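Robots and Shared Workspaces, Handout 4: House Rules for Two-Arm Cells

Brestdale short course, Friday, June 14, 2019

Right, last week we did guards and fences, and I promised I'd get on to what happens when there isn't a fence. Bring this sheet with you to the practical, because I will ask you to fill in the margin as we go (pencil is fine, I change my mind a lot).

A quick word on what I mean by a rule. Some of what follows comes out of proper published standards, which you should read for yourselves in the library copy. The rest is house practice, which I've collected from the Iltis project and from my own mistakes. I've marked the house ones with an H so you don't quote me in an exam as if I were a standard!

1. Before power goes on

Walk round the cell. Do it on foot, every time, even if you only popped out for a tea. Look at the floor as well as the bench. Find the emergency stop and put your hand on it, then press it and check that the drives really won't start. (H) Say out loud that you're powering up, and wait for an answer from everybody in the room.

2. Speed

While you're teaching a new motion, our limit at the tool is 9 cm a second. (H) It feels painfully slow and people moan about it. Lornik runs have their own sheet and I don't want the two mixed up, so please check which one is taped to the desk. You can ask for a higher limit once the motion has gone through 41 clean repeats, logged, with the same object and the same start pose. If you change the object, you start again from one.

3. Cables

I go on about cables more than anything else in this course. A cable needs enough slack for the whole reach of the joint and not so much that it can catch on the other arm. Move each joint to both ends of its travel by hand, or in slow jog, and watch the loop while you do it. Mains leads stay out of the reach of both arms, full stop. (H) Label both ends.

4. Handing over between arms

Now for the bit most of you signed up for. The giving arm holds on until the receiving arm has reported its grip, and then there's a pause of 300 milliseconds before the giver opens. Write that pause into the program as its own step, with a name, so the next person can find it.
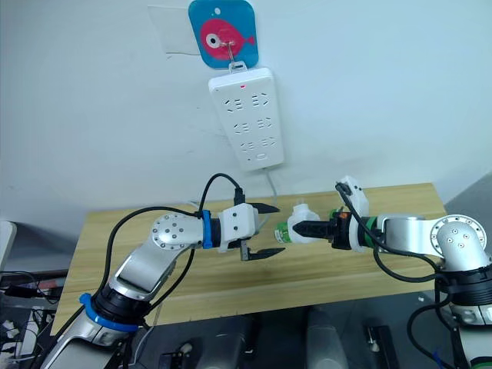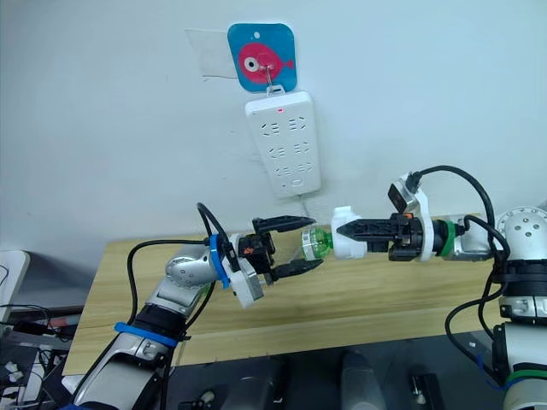 Handover rules are mostly about agreeing who is in charge of the object at each moment. I like to write it as a little table with one row per step and a column for each arm, and if both columns say "open" on any row you've got a dropped object waiting to happen. Colour bands help a lot when you're filling it in. With blue on the left arm and green on the right, I can write "green holds, blue open" and we all know which gripper I mean, even when someone is standing on the far side of the bench. The next row is "green holds, blue holds", and only after that may green let go.

For October I'd like your own version of that table for the Espinoza task, one side of A4, with the stop conditions written in for every row. Hand it in on paper, please.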